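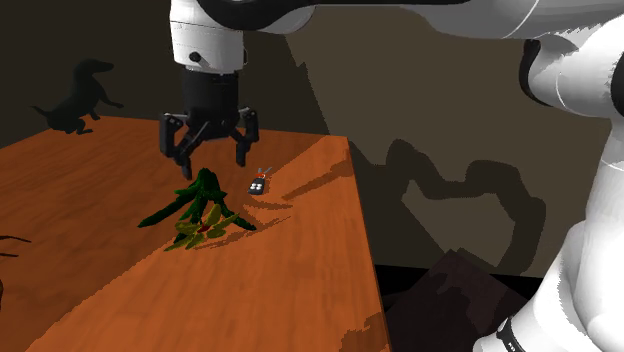

Muthu Arumugam wants to know before we even start whether he could have skipped the simulator and just bought the arm. Fair. Keep that question up, come back to it at the end. Short answer: he could, and he'd have spent March waiting for spare fingers.

## Opening (keep it short)

- Trando = sim kit. You get the arm model, gripper, table, a library of household bits, and a scene shuffler
- we had it on trial 22 weeks at Darach, two of us using it most days
- not paid by them. Say this early, someone always asks
- hands up who has used a sim before? Adjust speed accordingly

## What's on screen

- white arm, black two-finger gripper, fingers open, over the table
- targets: the plant and the remote. All rendered
- point at the shadows. Default lighting is harsh like this, I like it, good test for the vision side — the wall one especially
- leaves are hard. Long, pointy, going all directions. Depth estimate hates them
- remote is the easy one, supposedly. Black on wood, fine. But small and flat, so fingers have to come right down

## Set up

- install took me an afternoon. Docs say an hour. Docs are for a clean machine and mine isnt
- licence server fell over twice in the first week, fine after that
- importing your own objects: works, but scale is in the wrong units unless you tick the box. THE BOX IS ON THE SECOND TAB
- mention the mug the size of a wardrobe. gets a laugh, move on

## Numbers slide

- 171 scenes, same arm throughout, one grasp attempt on each
- 6 crashed outright, all of them with the shadow quality on max. Turned it down, no more crashes
- don't read the table out. Just say: boxy things good, leafy things bad, thin flat things depends on the approach angle
- if asked about real world transfer: we tried a small batch only, not enough to quote. Don't get drawn

## Versus the others

- Zerkmont: nicer physics, soft objects bend properly. Costs a lot more, and you need their own control software which I couldnt get on with
- Anozie: cheap, quick to learn, looks like a game from years ago. Fine for teaching. I would not train a camera on it
- Trando sits in the middle. Lighting is the reason I'd pick it
- be nice about Anozie, there may be people from there in the room

## Moans

- contact between fingers and thin objects is jittery. Things buzz. Sometimes they shoot off sideways
- randomiser puts stuff too near the table edge, there is a margin setting but it resets when you save teh scene
- support replies are quick but it's mostly "update to latest"
- no way to replay a failed grasp frame by frame without exporting first. Biggest gripe, spend a minute here
- export is slow as well

## Good bits

- swapping the gripper takes 2 clicks and the control script doesn't change
- you can lock the object poses and vary only the light. Used this constantly
- runs overnight without babysitting once shadows are down

## Back to Muthu's question

- buy the arm if your task is one object, one place, all day
- sim first if the objects change, or if three people need the same arm
- we did sim then arm. Would do it again, but I'd write the replay tool in week one, not week nineteen
- trial licence is worth asking for, they extended ours without much fuss

## Questions

- probable ones: price (get them to ask for a quote, ours was a trial), Linux (yes), can it do suction (there's a plugin, not tried it)
- if nobody asks anything, do the demo with the plant again from a side approach
- leave slides up, adaptor goes back to the front desk!!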